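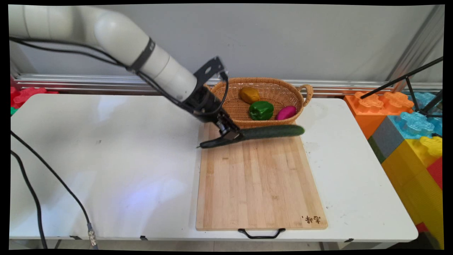
Vovden 브랜드 사이트 공개 전 점검표
작성: Itside 제작팀
점검: Nuria Sepúlveda
대상: 스테이징 서버 3차 빌드
판정 기준: 적합 / 조건부 / 부적합 / 해당 없음

점검 범위는 메인, 서비스 소개, 자료실, 문의, 개인정보 처리방침의 다섯 개 템플릿이다. 채용 페이지는 6월 이후 별도 빌드로 넘어가므로 이번 판정에서 제외한다.

1. 로고 및 브랜드 표기

1.1 헤더 로고 SVG 적용 여부
판정: 적합
의견: 푸터에는 이전 시안의 PNG가 남아 있었으나 2차 빌드에서 교체됨.

1.2 로고 주변 최소 여백
판정: 조건부
의견: 가이드 기준 12px. 모바일 헤더에서 메뉴 버튼과의 간격이 기준에 못 미친다. 버튼 쪽 패딩을 줄이지 말고 로고 컨테이너의 우측 마진을 수정할 것.

1.3 회사명 표기
판정: 부적합
의견: 본문은 'Vovden', 메타 제목은 'VOVDEN'으로 섞여 있다. 고객사 확인 결과 첫 글자만 대문자로 쓴다. 공유용 제목 태그도 같이 수정.

2. 서체 및 색상

2.1 Tredard 서체 웹 라이선스
판정: 조건부
의견: 데스크톱용 라이선스 증빙만 제출됨. 웹 사용 증빙이 들어오기 전까지 공개 서버에 서체 파일을 올리지 않는다. 대체 서체 상태에서 제목 줄바꿈이 달라지는지도 확인 필요.

2.2 본문 명도 대비
판정: 적합
의견: 회색 보조 문구 포함 4.5:1 이상.

2.3 버튼 포커스 표시
판정: 부적합
의견: outline이 전역에서 제거되어 키보드로 이동할 때 현재 위치를 알 수 없다. 전역 규칙을 삭제하고 브랜드 보조색으로 다시 지정.

3. 이미지 및 첨부 자료

3.1 본문 이미지 표시 폭
판정: 적합
의견: 자료실 템플릿 최대 600px. 화면 폭이 좁을 때 비율 유지됨.

3.2 대체 텍스트
판정: 조건부
의견: 장식용 이미지는 빈 값으로 처리되어 있다. 서비스 소개의 도표 두 개에 파일명이 그대로 들어가 있으므로 내용으로 바꿀 것.

3.3 캡션 출력
판정: 적합
의견: 캡션은 한 줄, 본문보다 한 단계 작은 크기. 마침표 없음.

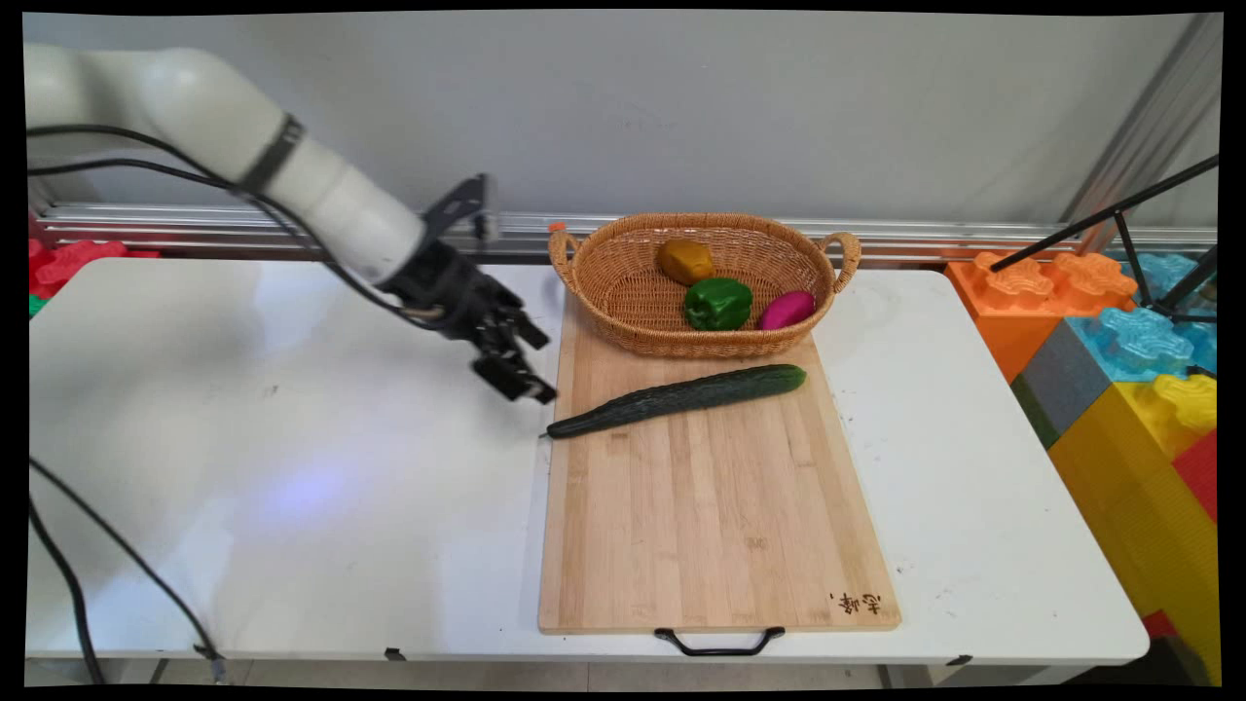 오이와 대나무 도마

3.4 PDF 안내서 다운로드
판정: 조건부
의견: 링크는 정상. 문서 속성의 제목이 비어 있어 브라우저 탭에 임시 파일명이 표시된다. 표지의 연락처는 문의 페이지와 일치함.

4. 문의 양식

4.1 필수 항목 표시
판정: 적합
의견: 색상 외에 '필수' 문구가 함께 출력됨.

4.2 오류 메시지
판정: 부적합
의견: 이메일 형식이 틀렸을 때 '다시 시도하세요'만 나온다. 어느 항목이 잘못되었는지 해당 입력란 아래에 표시해야 한다. 입력한 내용이 모두 지워지는 문제도 같은 건으로 처리.

4.3 개인정보 수집 동의
판정: 조건부
의견: 동의 상자는 기본값이 해제 상태로 맞게 설정됨. 다만 마케팅 수신 동의가 필수 동의와 한 문장에 묶여 있어 분리가 필요하다. 문안은 고객사 법무 담당에게 전달했고 회신 대기 중.

4.4 발송 확인
판정: 적합
의견: 시험 발송 25건 전량 수신. 스팸함 분류 없음.

5. 성능 및 서버

5.1 메인 첫 화면 전송량
판정: 조건부
의견: 스크립트가 약 233KB. 사용하지 않는 슬라이더 라이브러리가 포함되어 있다. 메인에서 슬라이더를 뺀 것이 1차 빌드이므로 참조만 지우면 된다.

5.2 리디렉션
판정: 적합
의견: 구 사이트 주소 목록과 대조 완료. 목록에 없는 주소는 404 페이지로 연결되며 검색창이 표시된다.

5.3 Bustamante 백업 설정
판정: 조건부
의견: 매주 일요일 자동 백업이 등록되어 있다. 복원 시험 기록이 없다. 공개 전 스테이징에서 한 차례 복원하고 결과를 본 문서에 첨부할 것.

5.4 관리자 계정
판정: 부적합
의견: 제작 단계에서 쓰던 공용 계정이 활성 상태. 개인별 계정으로 전환하고 2단계 인증을 적용한 뒤 공용 계정을 삭제.

5.5 다국어 전환
판정: 해당 없음
의견: 이번 계약 범위 밖.

6. 조치 순서

부적합 항목(1.3, 2.3, 4.2, 5.4)은 공개 전 필수 조치. 조건부 항목 가운데 2.1과 4.3은 외부 회신이 있어야 종결할 수 있으므로 나머지와 분리하여 관리한다. 3.4는 PDF만 교체하면 되며 재빌드가 필요 없다.

재점검은 4차 빌드에서 부적합 및 조건부 항목만 실시한다. 적합 판정 항목이라도 4차 빌드에서 해당 템플릿이 변경되었으면 다시 확인한다. 변경 내역은 빌드 메모에 템플릿 이름으로 적어 점검자에게 전달할 것.

점검자 확인: Nuria Sepúlveda
고객사 확인: (미기재)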